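A Second Working Life for the Office Computer

Plernolska replaced its municipal computers on a five-year cycle for as long as its purchasing rules had been in writing. Machines were bought in bulk, issued to departments, and collected on the same day by a hauler who paid by weight. The arrangement was simple to administer, and few people in the city's offices had reason to question it.

The policy adopted last January changed the order of events. A desktop that reaches the end of its term is now offered first to another department, then to the city's schools and libraries, and only then to a recycler. The change was prompted by a budget review, which found that many of the machines being sold for scrap were in working condition and needed little more than additional memory or a new drive.

The city awarded the contract for assessment and repair to Gukico, a refurbishing firm with premises in the old Pylypenko printing works. Under its terms, a computer is inspected within 26 days of collection. Storage is erased before any other work begins, and a certificate is returned to the department that last held the equipment. Parts that meet the standard may be used in other machines of the same model.
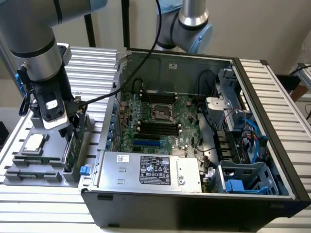
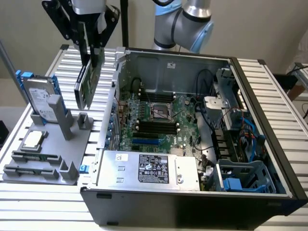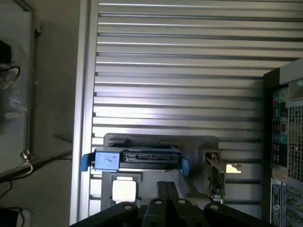

Circuit card, circuit card and hard drive, in that order.

Repair on this scale depends heavily on what the manufacturer decided years earlier. Business desktops have traditionally been built to be opened, and their parts can often be exchanged between units. Laptops present greater difficulty. Batteries may be glued in place, memory may be soldered to the board, and a replacement screen can cost more than the finished machine would be worth. The city has responded by amending its purchasing criteria, and bidders must now state which components can be replaced with ordinary tools.

Software is the second obstacle. A computer in sound mechanical order may no longer be supported by the operating system for which it was sold. Schools in the Hulinura district have accepted machines running a free alternative, with training for staff paid from the savings. Reception has been mixed. Teachers of the younger grades report few problems, while the secondary schools have asked to keep certain programs that the new system does not run.

The first allocation, 100 desktops, went to the district's libraries in the spring. Branches with evening hours were served first — a decision that drew objections from the smaller rural branches, most of which close at 5 p.m. A revised formula, weighted toward communities without reliable home access, will apply to the next allocation.

Questions of liability remain open. The city guarantees refurbished equipment for 2 years, but the contract is less clear on who bears the cost when a donated part fails in a machine that has already changed hands. Legal staff are preparing an amendment, and the surrounding towns, several of which have asked to join the program, have been advised to wait for the revised text before submitting their applications.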